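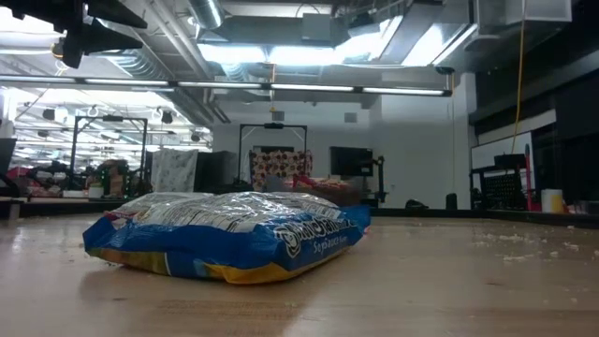 A snack bag is a small, light package for crisps, puffs and similar dry foods. It is usually made from thin plastic film in several layers, often with a metallic layer which keeps out light and air. The bag is closed by heat at both ends, and many producers fill it with nitrogen before closing -- this protects the food from breaking and from becoming stale.

After opening, the bag loses its firm shape and the film stays wrinkled. Crumbs easily fall on the table when it is emptied. Mixed films are difficult to recycle, and many towns do not collect them.

Contact the editors | © Kestanel Encyclopedia | Back to top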